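Metadata and Catalogue Assistant (fixed term, part-time)
Felbridge Books, non-fiction and reportage list

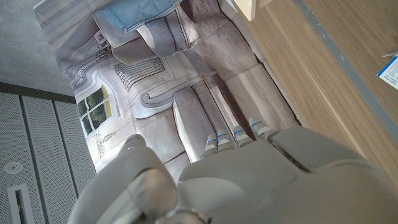
Felbridge publishes travel writing, reportage and essays in translation. The post covers the preparation and correction of bibliographic records for the backlist, which stands at 1738 titles, including those acquired with the Mullen and Chege imprints.

Hours: 16 per week, worked over at least two days
Term: 11 months, starting in June
Location: Jasau Street office; up to half of hours may be worked from home
Reports to: Production Editor

Duties
Check ISBN, format, extent, trim size and publication date against the printed copy.
Assign subject codes and write short descriptions of no more than 100 words.
Merge duplicate records from the Mullen and Chege files. Where two records disagree, the copyright page takes precedence.
Record territorial rights from the contract and refer gaps to the rights desk.
Send corrected records to wholesalers in the weekly feed.

Essential
Accurate proofreading of English copy.
Working knowledge of spreadsheets, including lookups and filters.
Experience with book records in publishing, bookselling or a library.

Desirable
Familiarity with ONIX.
Reading knowledge of a second language.

Applications should consist of a CV and a covering letter of one page. Shortlisted applicants will be set a paid exercise, correcting a small batch of records from supplied copies. Applications without a covering letter will not be read.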